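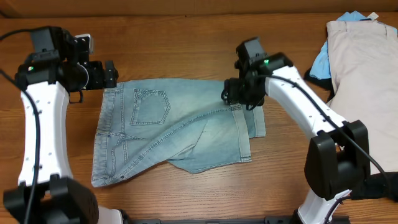
Pale denim, back pocket up, one leg over the seat. Use a table if you have one.

Folding jeans (and the other things that never lie flat)

Jeans are the easiest garment in the house to fold and the one most people fold worst. They are thick and stiff, they have a perfectly good straight seam down each side to guide you, and still they end up in the cupboard looking like something recovered from a canal.

First, get off the bed. A mattress gives way under your hands, so every fold you press goes in crooked, and by the third pair you will have sat down, and by the fifth you will be asleep. A kitchen or dining table is the right height and has edges you can square things against. Wipe it first. Butter and denim have a long history and it has always gone badly for the denim.

Empty the pockets, do up the button and zip, and lay the jeans flat. Smooth from the waistband down to the hems with the side of your forearm, which covers more ground than a palm. Then bring one leg over the other so the side seams meet. The seat will stick out in a point where the crotch seam is. Tuck that point in, so that you have a long straight strip. If you skip this your pile will lean, and a leaning pile of jeans is only waiting until you've shut the door.
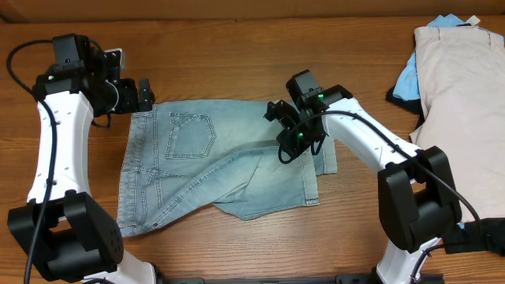
Now for the folds themselves. Bring the hems up to an inch or two below the waistband, leaving a bit of a gap, then fold in half again, or in thirds if your shelves are shallow. The gap matters more than you'd think. Put hem exactly to waistband and you get a great lump at one end, what with the belt loops and the button and all that stitching.

My brother-in-law, Américo Nogueira, folds his into a tight little brick that stands up on its own in the drawer. He learned it from a video he claims has 3,000 comments, all of them cross. I'll admit the drawer looks marvellous. I'll also point out that he owns four pairs of trousers, and a man with four pairs of trousers can store them any way he likes.

A word on shelf dividers. I bought the Danov ones, wire, clip-on, in a pack that promised to change my wardrobe. They held the jumpers up nicely and fell off the moment they met denim. The Brestutness box files in the spare room, bought for tax papers, do the job far better on their sides.

Socks, and anything else with a mouth

Turn socks the right way out before they go anywhere near a pile. Put your hand in to the toe, pinch, pull. It is a dull job and there's no trick to it, though it does go quicker with the radio on.
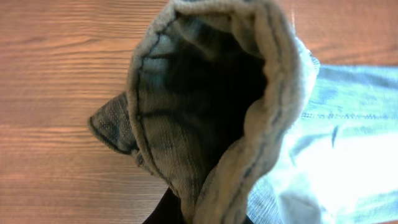
After that, please don't ball them. Turning one cuff back over the pair keeps them together, but it also stretches that cuff every single week, and it is always the same poor cuff. Lay the two together and fold once at the ankle, or twice for long ones. They'll sit in a shoebox quite happily. Thick winter socks want a box to themselves from November onwards, as one pair takes up the room of three summer ones and they bully the others.

Odd socks go in a bag on the back of the door. When the bag is full, you have dusters.
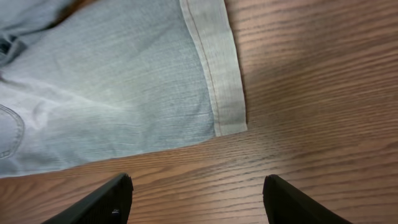

Hems deserve a minute of your time before the jeans go away. Most of us never look at them until a heel goes through the stitching. Spread the bottom of the leg out on the table and run a finger along the line of small stitches beside the cuff, feeling for any that have let go. It's easier with the cuff turned up, paler inner side outwards, as on this pair, where you can follow the seam down nearly to the corner. A loose inch takes five minutes with a needle. A loose six inches takes an evening and a certain amount of language.

Keep the repair pile separate from the folded pile. Mine lives in a Bumutness basket under the stairs and is visited about as often as an elderly aunt.

Heaviest at the bottom, lightest on top, and stop at six pairs to a stack. If you need a seventh stack, the folding isn't the problem.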